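Steten Bathroom Set
README for the simulated sink episodes, second release

Contact: Kumudini Saha (scenes and rendering), Deividas Petrauskas (controllers and logging)
Last edited: 25/11/2019

What this is

A set of simulated episodes made to compare two gripper models and two arm controllers on the same small jobs in a bathroom. The grippers are called Haltau (two flat parallel fingers) and Grolora (three curved fingers, coupled). The controllers are a plain position controller and an impedance controller. All four pairings were run on the same starting layouts, so results can be compared layout by layout.

There are 3523 episodes in total. Of these, 2896 passed the replay check and are in the main folder. The rest are in a folder called unchecked and should be left out of any comparison until someone has gone through them.

Scenes

The bathroom is one of the room models in the Rweyemamu scene pack. It is a plain room: grey walls, a patterned floor and a stone-look pedestal sink in the corner with two pillar taps at the back. Small items are placed in and around the basin. Walls have no tiles or fittings on them, which keeps render times down and gives the depth camera a flat background.

The sink is the awkward part. The basin has a thick rim, and the taps limit how far the wrist can turn when reaching towards the back. Items near the rear left of the basin sit close to both the taps and the wall corner. Haltau can usually get in from above. Grolora needs more room to open and often touches a tap on the way down.

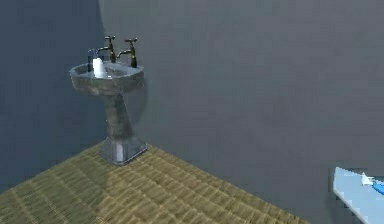
Cameras

Two views are stored for each episode, one fixed to the room and one on the wrist. The fixed view does not always include the arm – check the joint log if you need to know where it is. Colour images are saved as PNG, depth as 16-bit PNG in millimetres. Textures are slightly soft in this release, most of all on the floor. We tried a sharper setting but it slowed the batch runs too much.

Controllers

Both controllers take the same end-effector targets. The position controller runs with fixed gains. The impedance controller has one stiffness setting for free movement and a lower one near contact. Gains are in the config folder, one file per pairing. Please don't edit these in place; copy them and change the name.

Results so far

Haltau with the impedance controller did best on items inside the basin. Grolora was better on rounded items resting on open surfaces. The position controller pushed light items over more often with either gripper. Full tables are in results.csv.

Known problems

Layout 37 starts with an item slightly inside the basin wall and should be skipped.
Contact forces on the tap handles are too high in the June episodes. The collision mesh has been fixed for everything later.
Long episodes stop at 1250 steps whether or not the job is done. They are marked "timeout" in the log.

Use

Free for research and teaching. Send corrections to Kumudini, with the episode number and the config file name.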